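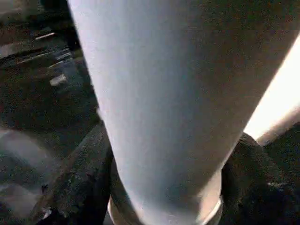
Pidach Grasp Supervisor – Frequently Asked Questions

Last touched in December by Suha Farah. If an answer disagrees with the code, believe the code and send Suha a note.

General

What does Pidach do?
Pidach sits between your planner and your gripper driver. The planner says "go there and take hold of that." The driver says "fingers are at this width, motor current is this much." Pidach listens to both and decides whether you are holding something, holding something badly, or closing on air with great confidence.

Does it plan motions?
No. It will ask your planner for a new approach when a grasp looks poor, and it will cancel a motion if the object slips. The path itself is somebody else's department. Most of our users pair it with Ilex, our planning package, but any planner that accepts a goal pose and a cancel request will do.

Does it need a wrist camera?
It runs without one, using finger width and current only. You lose the slip check and the tilt estimate, and you get them back the moment you plug in a camera. Walid Aoun ran a cell for months with the camera cable unplugged and reported that Pidach was "a bit vague." It was.

Which robots are supported?
Any arm whose driver gives us joint states and takes velocity commands. We keep a list of drivers people have reported as working in the repository, in a file called arms.txt. It is in the order the reports came in, and no, we are not going to alphabetize it.

Installation

The installer finished but the service won't start.
Check the log for "no clock source." Pidach refuses to start if the camera and the arm are stamping their messages from different clocks. You can override this with allow_clock_skew, after which every timing bug you report will be answered with a link to this paragraph.

Can I install it next to version 2?
Yes, in a separate environment. Don't let the two of them talk to the same gripper. They both believe they are in charge.

How much computer does it need?
A modern desktop processor with a modest graphics card is plenty. The slip check is the hungry part. It works on a small crop between the fingertips, so buying a sharper camera mostly buys you a slower network.

Perception

Why does the object mask disappear when the gripper gets close?
Up close, a cup or a bottle fills the view and its outline runs out of the picture. The segmenter in version 2 was trained on whole objects and took this personally. Version 3 switches to the contact model once the distance drops below near_range, and from there it only cares about the surface between the fingers. If your mask still vanishes, near_range is probably too small. Raise it in small steps until the handover happens before the outline is lost.

Plain white objects give me a poor slip score. Why?
The slip check follows surface texture from one image to the next. A smooth matte surface offers very little to follow, and what it does offer is often sensor noise, which slips constantly. Three things help, in order of effort: lower the camera gain, turn on edge_assist so that rims and shading are used as well, or stick a bit of patterned tape on the object. Abla Haddadin considers the tape cheating. She keeps a roll in her desk.

My exposure jumps around during the approach.
Auto exposure is reacting to whatever share of the view is background. With a bright window or lamp on one side and a dark bench on the other, it changes its mind all the way in. Set lock_exposure_at to the pre-grasp pose. The first lock may be a touch off, but a steady wrong answer is much easier to work with than a lively one.

Can it tell what the object is?
It can pass along a label from your detector. Pidach itself works with shape and contact, and has no opinion on whether that is a tumbler or a vase.

Does it handle tapered objects?
Yes, with the taper setting on. Without it, Pidach assumes the sides are parallel, squeezes, and then wonders why the cup is creeping along the fingers. With taper on, it estimates the slope of both sides and tilts the wrist a little so that the pads sit flatter. The estimate needs both sides of the object in view for at least eight images before contact. Very fast approaches may not give it that many, and in that case it falls back to parallel and says so in the log.

Control

How hard will it squeeze?
Up to whatever you put in max_force, and it starts well below that. It increases the squeeze only while it sees slip. We get a request every month or so to start at the maximum "to be safe." Please consider who it is being safe for.

What is the difference between a failed grasp and an uncertain one?
Failed means the fingers closed past the smallest width you said was possible. Uncertain means the width is believable but the other signals disagree. A failed grasp is retried automatically. An uncertain one goes to your callback, and if you haven't written a callback, the arm stops and waits. It is very patient. Chie Tamura once came back from lunch to find hers had been waiting since 11.

Why 14 parameters? I only want to pick up a cup.
There used to be more. Start with the cup profile, which sets all of them, and change one at a time. People who change five at once write to us on Wednesday asking which one did it.

Can I tune it from recorded data?
Yes. Record a session, then run the replay tool with your new settings. Replay shows you what Pidach would have decided at each step. It can't show you what the object would have done about it, so check any change to force on the real arm.

Logs and troubleshooting

What is error 1257?
The gripper driver reported a width that is wider than the gripper. Usually the zero position was lost after a power cut. Home the gripper and restart the service. The number has no meaning; Fadwa Abdelaziz picked it and declines to discuss it.

My log files are enormous.
By default we keep every decision along with the image crop it was based on. Set keep_crops to "uncertain" and only the interesting ones are saved. The log rolls over at 4000 entries either way.

The viewer shows the left and right fingers swapped.
Your camera is mounted upside down relative to our convention. Set camera_flip. Turning the monitor over has been tried.

Licensing and support

Can I use it in a commercial product?
Yes, under the standard license. The Ostapchuk hand driver is licensed separately, so read that one too if you use it.

Where do I report a bug?
On the tracker, with your config file, the log, and a short recording. Reports that say "grasping is worse" are filed under Plosisby, our name for the folder we open when everything else is done.

Is there a version 4?
There is a branch. Walid is on it.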